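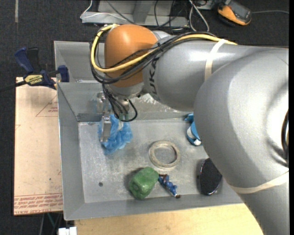

Bin picking

Bin picking is the job of getting a robot to take jumbled things out of a container, one at a time, and put them down somewhere useful. I've written this entry for the Lendska workshop wiki - we're building a cell of our own, so expect a fair bit of "what we did" mixed in with the general stuff.

Why it's hard

People do this without thinking (try finding your keys in a bag, you barely look!). A robot arm is marvellous at going back to the same spot all day, but in a bin there isn't a same spot. Things lean on the walls, lie on top of each other or turn their awkward side up. Crumpled plastic is my least favourite, as it changes shape the moment you touch it, and shiny bits can confuse a depth camera something rotten.

Grippers

The two usual choices are suction and fingers. Suction loves flat, smooth faces and hates holes. Fingers cope with lumpy things but need room to get down either side, so corners are a pain. Ours has fingers, on a KUKA arm, and we call the whole build Morsy.

The bin

Ours is grey sheet metal with sloping sides, which help things slide back towards the middle. Clamp it down! If the bin shifts, every position you've taught the arm is wrong, and you'll spend your Wednesday evening teaching them again. I did.

Cables

Tie them along the arm but leave a decent loop at the wrist - it has to turn, and a tight cable will pull out or wear through.

Test runs

We do 100 picks per run with a mixed lot of objects, at 40 per cent speed for anything new and 55 once we trust it. A pick gets 2 tries before it goes down as a miss. Huvidley, the other group on this wiki, count dropped items separately, so don't compare their tables with ours.

See also: Depth cameras; Gripper fingers; Skundthorpe bin drawings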